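What the machines changed for us at Meltirent

2024-02-23

I have worked at the packing site of Meltirent for many years, and English is my third language, so please forgive if some sentence goes a strange way. Several people wrote to me after my last post and asked the same thing: is it true that we are automating, and am I afraid? I answered some of them privately, but my answers were too short. I will try to do it properly now.

First, what we do. Meltirent packs mixed snack boxes. A customer orders a box, for an office or for a party, and somebody puts into it a selection of small things: biscuits, candy, puffed snacks, a chocolate or two. It sounds like simple work. In the season we send 4000 boxes in one week, and every box is different, because the customers may choose. The products are also not the same from month to month. When our buyer finds something good, we receive it, and then we must learn where it goes in the box and what may not lie on top of it.

Until last September all of this was done by hand. The only automatic thing we had was the belt, and a tape machine which closed the boxes and was broken quite often. Then the company bought a line from Brirnitz for the part of the building we call the cold side, although it is not cold. It takes the standard boxes, the ones where the customer does not choose anything. It lifts, it places, it closes, it puts the label. I must say it does this well. The tape is straighter than I ever made it.

What happened with the people is more complicated to tell. There were 5 of us on the standard boxes. Two went to the custom boxes, where there was always too much work. One went to another company, Nedico, and I think she had wanted to go already before. One became the operator of the new line, after a course that was much too short. And one is me. I moved to the group that teaches the next system, and I will come to that.

The operator is Indrek Rimkutė, and I asked him if I may write about him. He said yes, if I do not make him a hero or a poor man. Before, he packed and talked the whole day. He knew the football results of every country. Now he stands by a screen and waits for a yellow light. When it comes he must open the guard, take out the crushed packet, close the guard and press two buttons in the correct order. He told me the work is easier for his back and harder for his head. At the end of the shift his arms are not tired, but he cannot sleep so well. I did not expect this and I think also the managers did not expect it. In the calculation there was a line for speed and a line for injuries. There was no line for a man who has nobody to talk with.

After the winter holidays we had a meeting about it. I will not repeat everything. The result was that the operators now change places every 2 hours with somebody from the custom boxes. It costs a little in speed, and for a while our shift leader complained about the numbers, but she has stopped. Indrek is talking about football again. The people who come to the line from custom boxes have also found small problems which the operators had stopped seeing, for example a tray that sits a bit crooked and crushes one biscuit packet in every batch.

Now my own part. The custom boxes are the difficult thing for a machine. A paper carton is always a paper carton, but a bag of puffed snacks has a new shape every time you put it down. A wrapped candy rolls. A long thin packet will stand if you hold it at the right place and it bends if you hold it two centimeters lower. We know this in our fingers and we never had to say it. When the engineers asked me, "How do you decide where to take the bag?", I could not answer. I said that I take it where it wants to be taken. They wrote this down, very politely.

So we do not explain, we show. We work with hand-held grippers, one for each hand, and pick the products up with them the way we would do with our own fingers, and the recordings go to the team who trains the system. Everything is practiced on a table with a cloth, in a room that looks more like somebody's home than like a factory, with plants and so on. The engineers want it like this. They say that if the table is always gray and clean, the machine will only understand gray and clean tables. I have a list of 147 tasks, and I am slow with them, but I am told that slow is fine. Careless is not fine.

Picking out of the mixed pile, with both grippers working:

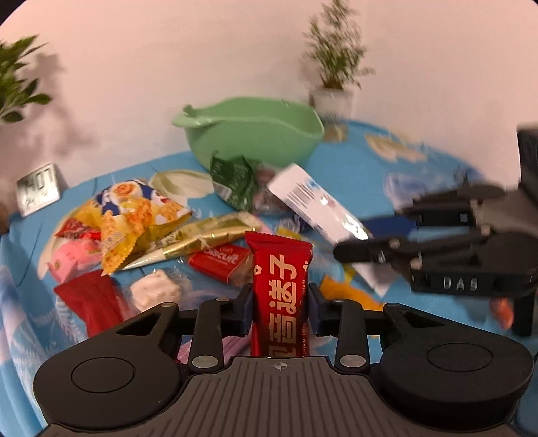
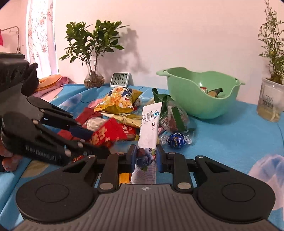

The first days I hated it. With my hands I am quick, and with the grippers I was again a beginner, dropping candy on the floor like a child. You do not feel the packet. You must look at how the wrapper folds and guess from this how strongly you are pressing. After the first weeks something changed, and now I sometimes reach for things at home and am surprised that I have so many fingers.

My sister asked me a hard question about this job. She said: you are teaching the machine that will take your place, and you do it carefully, even with pride. Why? I thought about it for several days. One part of the answer is the salary, I do not want to pretend. The hourly rate is better than in packing. The other part is that somebody will teach it, and I prefer that it is a person who has packed boxes. When I show how to put down a packet of biscuits, I show also that you do not throw it. Maybe this is only a story I tell to myself. I am not sure.

What I asked from the company, and what I advise to others in the same situation, is to have things on paper. We have now a page in our contract which says that those who make the recordings will be offered training for the new positions before anybody from outside is hired. It took four meetings. The first version said "may be offered", and an older colleague from our Juška warehouse noticed it, not me. In my language the difference between "may" and "will" is also small, but I had read the page quickly because I was happy to get it. Read slowly, also if you are happy.

There is one more thing which is not decided. The recordings are kept, and they will be used perhaps also for other sites. We have asked if the people who made them should get something for this, a small sum or at least their name somewhere. The answer was friendly and not clear. We will ask again in the spring, and I will write here what they say.

To the reader who wanted to know if his daughter should still look for work in packing: I think yes, but she should ask at the interview what the packers do on the day when the line is standing still. At a good place they can answer this at once. At the place where I worked before Meltirent, they would have sent her home without pay.

Next time I will write about the noise on the cold side, which is a subject for itself, and about the ear protection that arrived in the wrong size.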